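Facilities > Buildings > Inspections > Walkthrough checklists

Overview Schedule Checklists Contacts Archive

Last updated: Wed 21 September

Quarterly safety walkthrough, Adville building, ground floor and loading side

Inspected by: Tamara Pîrvu
With: Kenta Katayama (building), Kohei Tsuchiya (stores)
Previous walkthrough: July

Marks used: OK, FIX (needs work, can stay in use), STOP (out of use until cleared), N/A.

1. Exits and walkways

1.1 Exit doors open fully from inside without a key. OK
1.2 Exit signs lit. FIX
The sign over the east door flickers. Kenta has the replacement tube and will fit it this week.
1.3 Walkways clear to the painted lines. FIX
Two pallets of flattened cartons were over the line beside the stores cage. Moved while we were there. Same comment as July, so Kohei is going to paint a separate pallet bay against the back wall.
1.4 Stair treads and handrails sound. OK
1.5 Floor free of trip hazards. FIX
Floor mat at the side entrance is curling at one corner. Tape won't hold it. Replace the mat.

2. Fire equipment

2.1 Extinguishers in place, pins and seals intact. OK
2.2 Extinguisher tags signed within the last year. FIX
Unit 449 by the kitchen has no tag at all. The gauge reads in the green. It was probably serviced with the rest, but we can't show that, so it goes back to Vosa for a new tag.
2.3 Hose cabinet opens freely. OK
2.4 Call points not blocked. OK
The coat rack reported in July has been taken away.
2.5 Fire doors close and latch on their own. STOP
The door between the corridor and the stores stops short of the latch. Katayama adjusted the closer twice with no change. The hinge side has dropped. Door to be kept shut by hand and signed until the joiner has been.

3. Electrical

3.1 Panel doors closed and labeled. OK
3.2 Clear space in front of panels. OK
3.3 Extension cords not used as permanent wiring. FIX
One cord runs behind the copier to the water cooler. The cooler should move to the outlet by the window. Natsumi Yokoyama asked for a second outlet near the copier in the spring and the request is still open. I have sent it in again.
3.4 Portable equipment tested and stickered. FIX
The standing fans have no stickers. They can stay in use if the cords are sound, and the ones I looked at were.

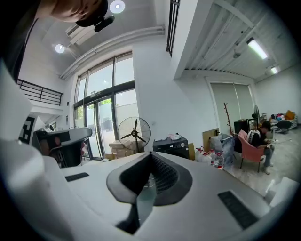 3.5 Ground fault outlets trip on test. OK
Tested in the kitchen and both restrooms. The one in the men's restroom is stiff to reset. It works, but put it on the list for next time.

4. Storage and lifting

4.1 Rack load signs posted and readable. FIX
The Sekiguchi racks carry a 2,000 lb sign on each bay except the end one. Please don't assume the end bay is rated the same. It has a shorter beam. Keep it to light cartons until the sign is up.
4.2 Nothing heavy above shoulder height. OK
4.3 Rack uprights free of dents. FIX
Upright 3 has a scrape at foot height. It's only paint, but a guard should be fitted.
4.4 Stepladders in good order. STOP
The short Taveck ladder has a cracked foot. Red tag on, moved to the cage. Do not cut the tag off to borrow it.
4.5 Hand truck tires and handles. OK

5. First aid and chemicals

5.1 Kits stocked and in date. FIX
Eyewash in the stores kit is out of date. Burn dressings are low.
5.2 Chemical containers labeled. OK
5.3 Safety data sheets on hand. FIX
The binder is there, but the sheet for the new floor cleaner is missing. Kagiso Modise has asked the supplier for a copy.
5.4 Spill kit complete. OK

Cost note

Kagiso has approved up to $200 for the small items (mat, eyewash, dressings, rack sign). The joiner and the new outlet go through the normal request form.

Follow-up

Fire door: Katayama
Ladder replacement and rack guard: Tsuchiya
Extinguisher tag and first aid stock: Pîrvu
Outlet request: Yokoyama

Send me a note when your item is closed and I will initial the paper copy in the front office. The two STOP items stay out of use until I have seen them myself.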